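Bindgate Tournament Desk: Set-up Guide for Member Clubs

Section 4. Opening a Junior Event for Registration

This section applies to clubs that host a junior golf event under the Selby Junior Series. It should be completed by the event secretary once the host course has confirmed the date in writing. Clubs that have not yet been issued a Bindgate login should complete Section 2 first.

4.1 Before you begin

Have the following at hand: the club number, the course rating sheet for each set of tees in use, the signed course agreement, and the list of age divisions approved for your region. The club number for Sesto Golf Club, used in the samples throughout this guide, is 2,327.

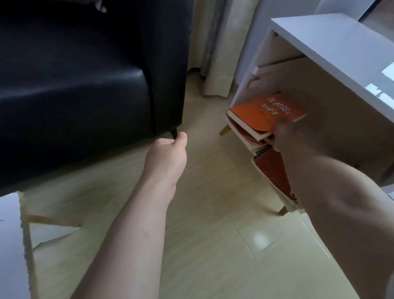

4.2 Creating the event

1. Sign in and select Events, then New Event. The form saves only when Save Draft is pressed.

2. Enter the event name exactly as it appears on the course agreement. Abbreviations are not accepted by the results service.

3. Choose the number of rounds. For two-round events, enter both tee sheets now — the second cannot be added after registration has opened.

4. Set the field limit. The maximum for a one-course event is 130 players. Where the host course has set a lower limit, enter the lower figure.

Note: The field limit covers all divisions together. To hold places for one division, use the Reserve column.

5. Enter the entry fee for each division. Bursary players are charged nothing at checkout, and their fees are billed to the Series office. 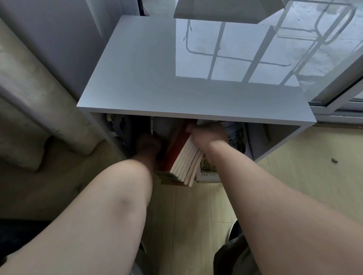
6. Attach the course rating sheet as a PDF. Check that the tee names match those in step 3 of the course agreement form.

7. Select Send for Review. Drafts are read by Gladys Arboleda in the Series office, normally within two working days. A draft that is returned will show her remarks beside the field concerned.

Caution: Do not publish the event link before approval. Entries made through an unapproved link are not recorded and cannot be recovered.

4.3 Opening and closing dates

Registration opens at 9:00 a.m. on the date entered and closes at midnight, local time. Events played in May must open no later than the first week of April. A waiting list forms once the field is full and will hold up to 100 names.

Withdrawals before the closing date are refunded in full. After closing, refunds are made only with a medical note, which the parent or guardian should send directly to the Series office. 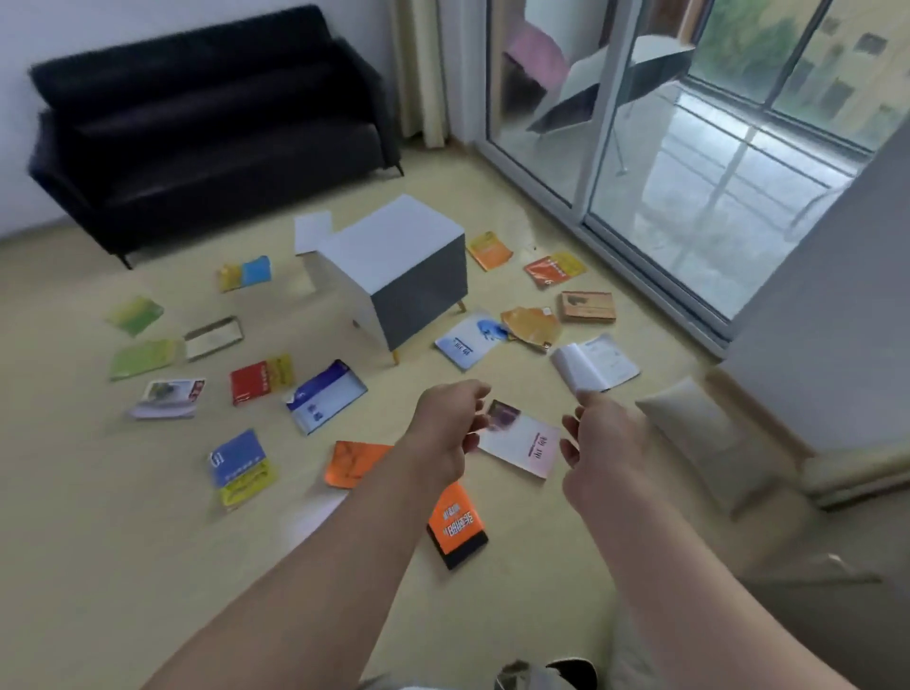 Players on the waiting list are offered places in the order in which they joined. Each offer stands for 24 hours and then passes to the next name. The event secretary may not move a player up the list by hand.

4.4 Error messages

Code 452 means that a division has been given a fee but no tees. Return to the division table and complete the Tees column. If the code remains, contact Braulio Zepeda at the Esquivel support desk and quote the club number.

Section last revised 13/10/2023. Pairings and tee times are covered in Section 5.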